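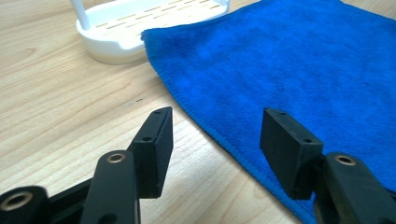

Garwood Microfiber Towel, Pack of 4

We sell a lot of cleaning cloths at Cerkine, and we don't believe most of what gets printed on their labels. "Lasts a lifetime" is one. "Cleans without effort" is another. So we'll keep our own claims short.

The Garwood is a plain household towel for counters, glassware and spills. It soaks up water faster than the cotton towels we stock, and it leaves less lint on glasses. It will not disinfect anything, whatever you may have read on other sites. It also won't shift baked-on grease — get a scrubber for that.
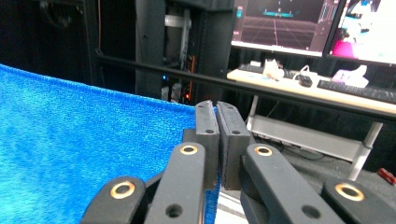 Garwood towel in blue.

The maker, Triron, rates it for 1,000 washes. We have our doubts. Our own towels started to feel stiff after around 25, mostly the ones that went in with fabric softener. Wash warm, skip the softener, tumble dry low.

Is it worth paying more than for the Abreu basic cloth? For windows and stemware, maybe. For wiping up after dinner, probably not, and the Abreu is cheaper by the dozen.

Sold in packs of 4 or cartons of 24. Orders in before noon ship the same day, except Thursday. Opened packs can't be returned.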